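Setting Up Your Vodel Turntable, Part 2: Cartridge and Tracking Force

December 2023
By Maureen Parsons

Okay, so the platter is on, the belt is on, and you've checked the whole thing with a level (if you skipped the level, go back and do it, I'll wait). Now comes the part that scares people. I've done this on my own Vodel more times than I care to admit and it's really not that bad! Give yourself an evening and a good lamp.

You'll need the small screwdriver from the accessory bag, tweezers, the paper alignment gauge and a stylus force scale. Mine is a cheap Narkada and it works fine.

1. Turn the power off and pull the plug. Lock the tonearm in its rest.

2. Leave the stylus guard ON. I mean it.

CAUTION: My first Florkedell cartridge lasted exactly one evening because I took the guard off to "see better." Keep it on until step 6.

3. Push the four headshell leads onto the cartridge pins with the tweezers. White is left positive, blue is left ground, red is right positive, green is right ground. Hold each lead by its metal clip and never by the wire.

4. Put in both cartridge screws, but only finger tight. The body should still slide back and forth.

5. Set the counterweight so the arm floats level, then turn the number ring to zero without moving the weight itself. This takes a few tries and a bit of swearing.

6. Lock the arm again, slip the guard off, and dial in 2 grams. Check it on the scale. The ring on my arm reads a hair light, so I trust the scale every time.

NOTE: If you bought the heavier Didenko cartridge, you may run out of travel on the standard weight. Ask your dealer for the bigger one.

7. Lay the paper gauge on the platter and lower the stylus onto the inner dot. Sight along the front of the cartridge and nudge it until it's square with the grid lines. Now do the outer dot. Go back and forth until both look right.

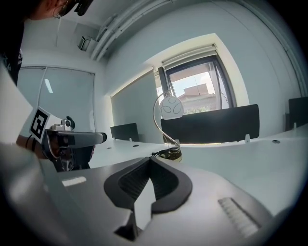
8. Snug the screws down a little at a time, swapping sides, and then check the gauge again because it will have shifted. It always does! Recheck the force too.

9. Set the anti-skate dial to match your tracking force. Plug in, put on a record you know well (not your best copy), and listen to the last track on the side. If the S sounds spit at you, go back to step 7.

NOTE: A new stylus can sound a bit tight and bright at first. I gave mine 19 hours before I made up my mind, and the treble did settle down. Ostap Lysenko swears his took longer, so don't go sending it back after one album.

Next up is the phono preamp and that annoying ground wire.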